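Annelies Lambrechts talks with her hands, so the first thing that happened when I sat down with her was that I got coffee on my notebook. The second was that she told me I'd been sewing buttons on wrong my whole life. Fair enough!

Annelies ran the repair counter at Van Loon, the dry cleaner on the hill in Illholm, until she retired in January. She's 52, which seems young to quit anything, but she says her eyes made the decision. "I could still do the hems. It was black thread on black wool at the end of the day. I'd be cursing in two languages."

I asked how she got started and she laughed at me. "My aunt needed somebody and I was standing there." She figured she'd stay one winter. What kept her was the coats, and she can still describe them — a camel one with a torn lining that came back 4 times, a green loden somebody's dog had chewed. The owner, Pao-chu Tang, used to let her keep the orphan buttons when a customer replaced a full set. That's how the collection began, and it now stands at 2,306. She stopped wanting more after 1,000, she told me, but people kept mailing them.

"Everybody thinks the old ones are the good ones," she said. "Some are junk. They crack if you look at them."

So how do you sew one on? Leave slack, wrap the thread under the button to make a little stem, and don't knot it on the front where it'll rub. I tried it on my own cuff while she watched, which was humbling (she redid it without asking).

We'd moved over to her sorting table by then, and I got the long version of why she gave up on glass jars. She likes drawers now. "With a jar, what you want is at the bottom. Always."
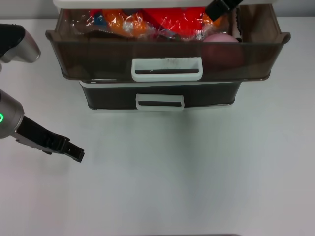

Top drawer open, pretty full.

She's teaching one student these days, Urho Turunen, who wants to learn invisible mending and has, in her words, "good fingers and no patience." They're working on a moth-eaten sweater of his. She gave him until spring to finish the left elbow.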